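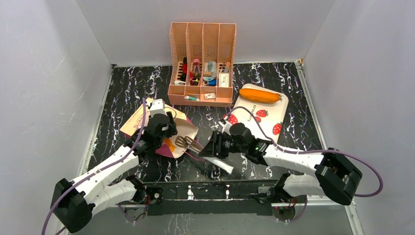
Jostum Manipulation Group / Valcárcel Building, ground floor

The left and right grippers touched in September, during a table-setting run. It was a light contact and neither arm was damaged. I am writing it up because the software that should have prevented it was running, reported no error, and had been wrong for most of a day before anyone could have known.

The background is short. Both arms are mounted along the front of the same table and most of the useful work happens in the middle, where their reach overlaps. Suker, our controller, keeps a minimum distance between the two gripper bodies. If a commanded move would bring them closer than that, Suker holds the arm with lower priority until the other one clears. The check runs inside the main loop at 500 Hz. I had considered it the most reliable part of the system.

On the run in question the left arm was handling folded paper and the right arm was working on the play food. The right arm was asked to come in low toward the center. Suker should have held it. Instead it continued at normal speed and the side of its gripper met the side of the left one. The current on the right wrist joint rose, the overload trip fired, and both arms stopped where they were. I hit the stop button as well, but the log shows the trip was first by a wide margin.

My first guess was timing. We had seen slow status packets from the left arm the week before, and a late position would explain a late hold. I pulled the Grerix log for the whole session and looked at the gaps between packets. The longest was 37 ms. At the speed we were running, that is a few millimeters of travel and well inside the margin. So the timing could be better, but it did not cause the contact.

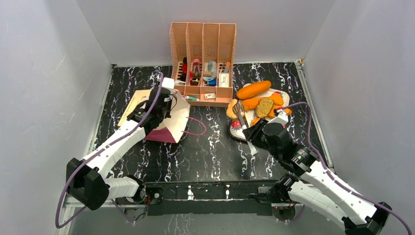 Left gripper on the folded paper, right gripper at the edge of the plate.

The second thing I checked was the distance value itself. Grerix records it on every tenth cycle. At the moment of the trip, with the gripper bodies in contact, the logged distance was 17 mm above the hold threshold. It had never crossed the threshold at all. The check did exactly what it was told with a number that was false.

After that it was a matter of finding where the error came in. I put both arms in their rest pose and compared the reported base positions with a steel rule. The left arm agreed. The right arm was reported too far to the right. Suker reads the base positions from a calibration file at startup, and there were two such files on the machine. The motion planner read the new one. The distance check read the old one, from before we remounted the right arm, because its path was set in a separate config that I had written and forgotten.

This explains why nothing looked wrong. The planner had the correct position, so grasps landed where they should and the task results were normal. Only the safety check was living on the old table. I replayed the session with the corrected file and counted the cycles where the check should have asked for a hold and did not. There were 1,261 of them, nearly all in two short stretches when the grippers were working close together. 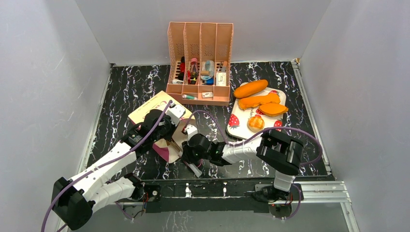 The fix took ten minutes. The distance check no longer has a path of its own and takes the base positions from the planner in memory. If the planner has not loaded them, Suker will not enable the motors. I also deleted the old file, which I should have done on the day of the remount.

I added a startup test too. Before a session, each gripper is moved slowly toward the other until the check asks for a hold, and the operator measures the gap and types it in. If the typed value and the computed value disagree by more than a set tolerance, the session does not start. It is tedious, and it would have caught this on the first morning.

Two items are still open. The overload trip is set high enough that a slower contact might not reach it, and I have not yet tested how low it can go before ordinary grasps set it off. The slow packets from the left arm are also unexplained. I have swapped the USB adapter and am logging every cycle until they show up again.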